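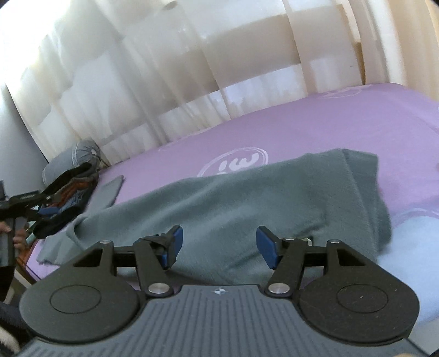

Fleece Weather, and the Trouble with Making a Bed

By Rakiya Olaniyan

Every January I get the same itch, and maybe you do too. The holidays are packed away, the windows are shut tight against the cold, and I find myself standing in the bedroom doorway wondering when I last gave the bed a proper going-over (I mean down to the mattress, blanket off, everything shaken out). So this month's home corner is all about beds, and especially about the fleece blanket, that good-natured thing so many of us drag from couch to bed and back again until spring.

Let me start with the washing, which is where most fleece goes wrong. Cool water, a small amount of gentle soap, and please, no fabric softener! Softener leaves a coating, and after a few rounds the blanket feels flat and a little greasy. My neighbor Lumturie Stojanovska has washed hers this way for years and it is still as fuzzy as a kitten. Dry it on low, or hang it over a door if you have a free one. Keep it away from towels in the machine, or you'll be picking lint until supper.

Now for the fitted sheet. I like to do the far corner by the wall first, then the one diagonally across from it, and then the last two go on without a fight. Smooth it out with the flat of your hand from the middle, and only then bring back the blanket and the pillows.
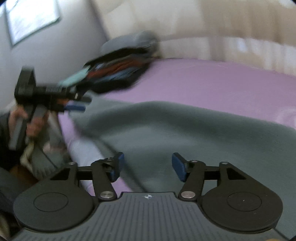

Lavender sheet, fleece blanket, and a bag still waiting its turn.

And then there is the bag. You know the one — it landed on the bed when somebody came in, and there it stays until bedtime, when it moves to the floor. I am as guilty as anyone. What has helped in our house is a hook behind the bedroom door and a plain rule that bags get emptied before the bed gets made. Fredy Londoño wrote in to tell us he keeps a shallow basket by the dresser for whatever comes out of his, and sorts through it while the coffee brews. I tried it all last week and I'm quite taken with it.

If you have a bed-making habit of your own, do send it along. I read every note, even the long ones (especially the long ones), and I'll share a few next month along with Jhosep's reply about storing extra pillows.

36 comments | 159 shares

Contact the newsletter | Copyright Masanja Home Letter | Back to top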